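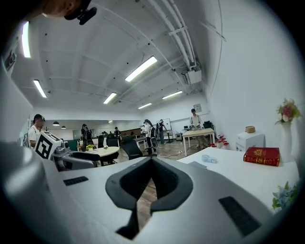
How do you make one long room comfortable to work in when it has a wooden floor, a high ceiling and nowhere obvious to put anything? Start with a small round table and a few chairs, get those right, and let the rest of the room grow out from there.

Posted in May by the Lerstead workroom blog

I have set up 2 of these long rooms now, one in Vunbridge and one over in Mutiso, and both times I wanted to begin with the big things along the walls. Please don't! You will end up with a very tidy edge and a middle that feels like a bus station.

Pick your spot first. Walk the length of the room in the late afternoon, when people are tired and the daylight is going, and see which ceiling lights do the most good. A table partway down one side usually works nicely, with a clear path left beside it for anyone walking through with their hands full.

Then the table itself. Round is kinder than square in a long room (no corners to catch your hip on, and I have the bruises to prove it), and a white top bounces a bit of light back up at you. Put 3 office chairs around it and stop there for the first few weeks. Black ones hide scuffs and coffee better than anything pale, bless them. Sit in each one and roll it back as far as you would if you were getting up in a hurry. If you bump into something, shift the table over and try again.

Storage comes next. A cabinet behind the table, near enough to reach in a few steps, will swallow the cables and the notepads and that one stapler everybody fights over. I'm very fond of a green one, as it gives your eye somewhere to land among all that white.

Last of all, a plant. Keep it small enough to see over, and if you can find one with yellow flowers, so much the better. We water ours at Lerstead first thing in the morning, just a little, and tip out whatever collects in the saucer.

On a wooden floor, check the chair wheels for grit before you let anybody loose on them. A soft cloth and five minutes will do it, and do it again whenever you hear them start to crunch.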